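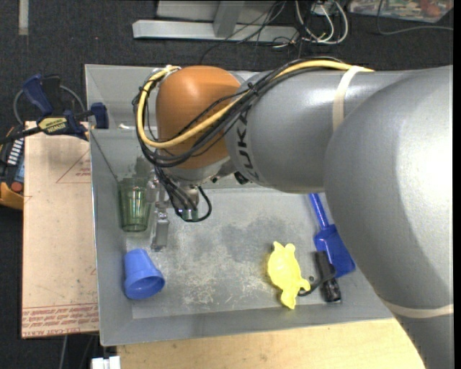 Days Out > Factories & Makers > Trindham

So I finally got to the open day at the Girar biscuit works in Trindham, and I came home smelling of golden syrup! We'd parked at the footy oval (9 dollars, grumble) and walked up past the old flour store, which they're doing up as a museum. The guide reckoned the ginger nut recipe hasn't changed in 60 years, though my mum swears they used to be harder. You get a paper hat and a taste of dough, and it's a fair bit saltier than I'd have guessed. My favourite bit was the tin room: 700 old biscuit tins, floor to ceiling, with a lovely faded kookaburra one I'd happily have pinched. Tea afterwards was at the Vekudari cafe across the road. Get the lamington, skip the scones. They run it again in September and I've already put our names down.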